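3.2 Sorting at the shared table

The second activity dealt with things that have no fixed home. In earlier home visits, parents told us that cupboards and drawers gave them little trouble. What built up on the table did — a mix of school things, sports gear, toys and cleaning items, left there by different people at different times of day. We wanted to know how families decide what belongs together when the objects themselves give few hints.

Two tables were pushed together to give one long surface, and the objects were laid out before each family came in. Larger items went on the far table and small toys on the near one. The set included a kitchen sponge, a table tennis paddle, a long patterned case with a strap, a child's backpack with a dinosaur on it, and a few toy building blocks in different colors. Families were asked to clear the tables in whatever way made sense to them, and were given 10 minutes.
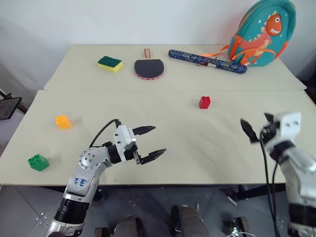
Figure 3. Tables and objects for the sorting activity.

Most families dealt with the blocks first. Children tended to treat them as one group and pick them up without being asked. The backpack caused more talk. Some parents saw it as an object to be put away, while others saw it as a container and began filling it. Haslam and Sinaga, who coded the sessions separately, disagreed most often at this point, and two sessions were coded again after discussion.

The sponge was usually left until last. Adults said it belonged "by the sink," but the room had no sink, and several carried it back and forth before setting it down again. We had expected the paddle to be hard to place. In practice it was often paired with the long case, whatever the family thought the case was for. One mother in the Brunora group put the two side by side and said, "Sports, I guess."

Sessions run in May used the same objects in the same starting places. Differences between the two rounds are taken up in Section 4.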